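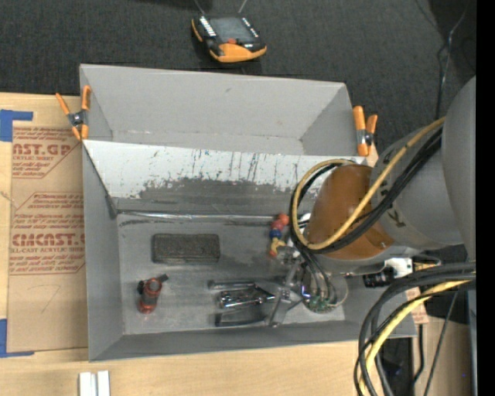
Best way to clean up a scuffed two-section toy bin?

Skye MacBrayne

I have a big gray open box that sits on our light wood table, split into a back part and a bigger front part with a sloping divider between them. The divider is a mess! Dark up-and-down scratches all over the top half, and then a darker worn band lower down with a ragged edge. The floor in the front is scuffed too. I've tried dish soap and a sponge (twice) and I can't tell if I'm getting anywhere. Is this dirt or damage? I'd like it decent by November, when my sister's kids come to Neltunstead, and I really don't want to buy another one. The little multicolored toy with the round segments is their favorite, so it has to live somewhere nice.

Zakhar Pasichnyk

Could be both. Run a fingernail across one of the dark lines. If it catches, you've got a scratch and no cleaner is going to lift it. If it feels smooth, something has rubbed off on the surface and you have a good chance.

For the smooth ones I make a paste of baking soda and water, leave it on for 20 minutes, then rub lightly with a damp cloth. I did 3 rounds on an old drawer organizer and most of the marks went. Try a corner first, and stay away from the green scouring pads, they dull everything. I'd leave that ragged band for last. If it's a coating wearing away, scrubbing will just make it bigger.

Oh, and take everything out before you start, toys, that speckled block, all of it. Paste gets everywhere.

Pavliuk

melamine sponge. worked on mine, though it left a cloudy patch so go easy

or just cut a piece of felt for the bottom and forget about the scuffs, kids won't care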